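Moodley Striped Placemat
Item 146 — $13 each

I've had these on my own table since March and I'm still not tired of them! The stripes are gray and white, with a plain light taupe band along one side, so they go with pretty much any plate I own (and I own too many). I like mine best over a white tablecloth — the stripes really get to show off. There's room for a wide-rimmed plate and a fork too. Sold singly, or save a little and grab a set of 4. Questions about shipping? Write to me, Digby Cartwright, through the Brellevine shop page.

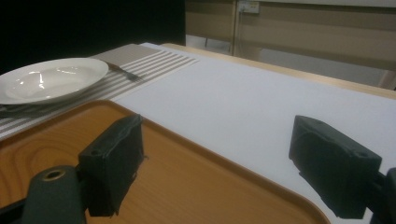

Moodley placemat with a white wide-rim plate and fork. Tableware and tray not included.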